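Clothes Care 2 - Handout 6: Hanging, pegging, taking down
Clisasstead Evening Classes, Home Skills
Print this page | E-mail this page

Read before we start at 6, there's no time to go over it all in class. Bring something small to hang - dish towel, kid's top, whatever. 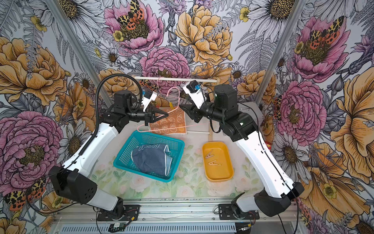 Themba Pillay asked at the end of last class why we bother with hangers at all when a rod and two pins will hold anything. Fair question, and half of this handout is the answer.

Hanger or pins?

Hanger for anything with shoulders. Shirts, blouses, dresses that aren't too heavy. The weight sits where it sits when you wear it. Pins for flat things: towels, napkins, pillowcases, printed cloths.

Wire hangers are fine for light stuff. Wet wool, no. It stretches and you get two points at the shoulders that won't iron out. Knits go flat on a towel, see Handout 4.

Coated wire (the pink ones etc.) won't rust on you till the coating chips. Check the hook and the twist at the neck first. Chipped = throw it out.

Pinning

- Shake out hard, once, before it goes anywhere near the rod.
- Pin at the hem or the seam, never mid-cloth.
- Cloth with a border or trim: pin on the trim if it's firm. Soft trim puckers.
- Prints face in if there's sun on them. Indoors doesnt matter.
- Clothespins, plastic: squeeze all the way open before you slide it on. Dragging a half open pin is how you get pulls.
- Wood pins can mark pale cloth when damp. Wipe them.

Set up your spot

Basket on one side, pins on the other, in a tray or a dish. Not in your mouth, Lukian. Mesh basket is better than solid if anything is still damp. Rod at shoulder height or you'll be sore by the end.

Spacing - two fingers between hangers. More for denim. Denim dries slowest at the waistband and pockets, so turn it inside out and leave it the full night.

Taking down

Hanger off the rod first, then the garment off the hanger. Don't yank down through the neck, that's what wrecks collars. Undo the top button, slide one shoulder, then the other. Pins back in the tray as you go.

Fold straight from the rod. Logos and lettering to the inside so they don't rub. Darks on the bottom of the basket, lights on top, with a clean towel in between if the darks are new.

For next time

Hang six items, take them down, fold. Write down how long and where you got stuck. Half a page, not more. Spin speed chart is on the back of Handout 5, we will need it agian.

Filed under: Laundry & Linens, Course Handouts

Comments (3)

Nosipho Hlongwane: Is the two fingers thing for kids clothes too? I get twice as many on the rod if I squeeze them.

Yurii Pylypenko: Nosipho, I squeezed mine in October and the middle ones smelled. Two fingers.

Unathi Potgieter: Handout 5 link opens Handout 3 for me. Can someone send the chart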